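# Badge Printing for Junuvstead, Project Report

Monday, June 24, 2019

Okay, so my part of the project was getting the label printer to talk to the sign-in laptop, and I picked it thinking it'd be the easy part (ha!). The printer is an old thermal one that Jerome Saludo found in the lab closet, and the driver disc was long gone. I tried the generic driver first and got 40 blank labels in a row before I found the cancel button.

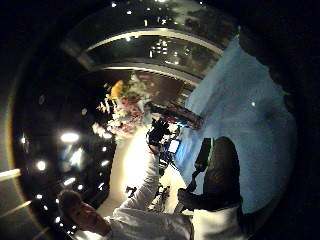 *Indoors, with the flower arrangement.*

Concetta Valentini finally spotted that the driver was set to 300 dpi and the wrong roll width. We fixed both, restarted the print spooler, and the first readable badge came out with my name spelled wrong, but I kept it anyway!

After that I wrote the little script that takes a name from the sign-in form and sends it to the queue. It choked on long names, so I made the font shrink after a certain length. 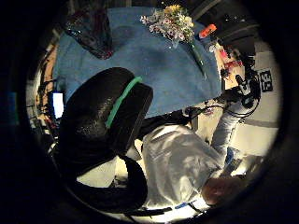

The accented letters were a bigger headache, and I ended up saving everything as UTF-8 and swapping the font. Our final test run was 369 badges, and 6 of them jammed, all near the end of a roll. I still don't know why. Honeylyn Magbanua wants to try a different brand of labels before December, and I'd like to add a reprint button if I get the time.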